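We use cookies to remember your settings and to see which pages are read most. Accept all | Manage choices

How do you pick the right hand for a robot?

Your hand can hold an egg, turn a key and pull a sock out of a pile. A robot's hand is called a gripper, and most grippers are good at some jobs and poor at others. So before a robot is given a job, people try out different grippers to see which one does it best.

At the Votness workshop, Ylva Hellström and Gaurav Malhotra spent February testing three grippers on one job: taking clothes out of a tumble dryer and putting them in a bin.

Clothes are hard for robots. A mug keeps its shape when you pick it up, but a sock folds, twists and hangs down. Dark clothes are harder still – in a heap, a camera can't easily tell where one sock ends and the next begins.
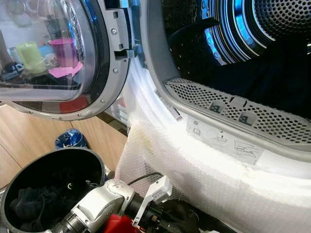

The first gripper had two stiff fingers that closed like tongs. The second had soft rubber fingers that bent around things. The third had thin, pointed fingers for pinching.

To make the test fair, Ylva and Gaurav kept everything else the same. They used the same arm, the same dryer and the same 12 pieces of clothing each time. If you change two things at once, you can't tell which one made the difference.

Each gripper had 115 tries, which makes 345 altogether. A try counted as a success if one piece of clothing ended up in the bin. If the gripper came up with nothing, or dropped the sock on the way, it was a miss.

The pointed fingers missed 41 times, the fewest of the three. They could get under the edge of a sock and lift it. The soft fingers held on well once they had something, but they often slid over the top of the pile. The stiff ones tended to grab several socks at once.

The camera was tested too. Glass and shiny metal act like mirrors, so a camera looking at a dryer may see things that are really on the other side of the room. Gaurav tried moving the lamp, and then tried looking from higher up – the second worked better.

Next, the team will try the pointed fingers on towels, which are much heavier.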